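This site uses cookies to remember your reading preferences. Accept | Manage settings

Posted in May by the Barkico floor engineering group

Speaker notes: Cutlery sorting at the Favesine site, and what happened to the jobs around it

Slide 1. Title. Wait for the room to settle. Say what the talk covers: one task, one site, the people on it. Pricing is out of scope. Send pricing questions to the Rorkell table in the hall.

Slide 2. The task. Favesine handles returned catering kits. Each kit comes back as a mixed tray: spoons, forks, handled utensils, small lidded containers. Someone separates them before the wash line. Before the change that meant 7 people standing at a belt for a full shift.

Slide 3. Volume. 3,510 kits on the busiest day, which was a Sunday. Leave the number up. Ask who in the room has worked a belt. Pause.

Slide 4. What was automated. Picking and placing of single utensils, nothing else. Tipping the tray, pulling out broken items and clearing jams stayed manual. Stress this – people tend to assume the whole station was replaced.

Slide 5. What changed in the work.
– Standing time went down. Walking time went up, as one person now covers several stations.
– The old job had one instruction sheet. The new one has a fault list with 527 entries. Most are never used, but all of them have to be searchable by someone wearing gloves.
– Conversation dropped. Belt workers stood side by side. Station attendants do not. This came up in every shift meeting and we had not planned for it.
– Pay grade moved up one step for attendants. It took longer to agree than the installation did.

Slide 6. Training. Villaseñor ran the courses. First version was classroom only and did not hold up on the floor. Second version put each attendant at a bench to set out items by hand and watch pick attempts. Attendants learned to predict a bad pick from how the items lay. Overlapping handles are the usual case. Glossy dark items are the other one to discuss.

Slide 7. Bench layout. Go slowly, the back rows will need time.

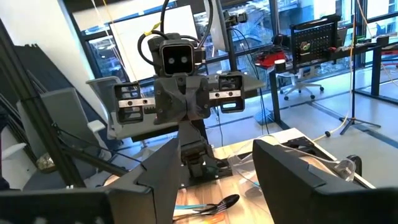 Bench view between the gripper fingers: black spoon and blue-handled utensil in the gap, two-gripper robot facing across the table.

Point to where the two utensils meet. Ask the audience which one they would take first and why. Take two answers, then move on.

Slide 8. Error logging. Attendants write the entry, engineering reads it the same day. Every block of 1,000 picks gets a one-page review, signed by the attendant as well as the engineer. Before this rule the attendants' notes were not being read.

Slide 9. Open items. Night shift coverage. Noise at the tipping point. Who owns the fault list when an attendant changes sites – still under discussion with Rorkell.

Slide 10. Questions. Likely first question is headcount. Answer: same seven people, four as attendants, three moved to kit inspection. Do not speculate about next year.

Related items
Fault lists that fit on a small screen
Shift handover at shared stations
Kit inspection: notes from the Favesine floor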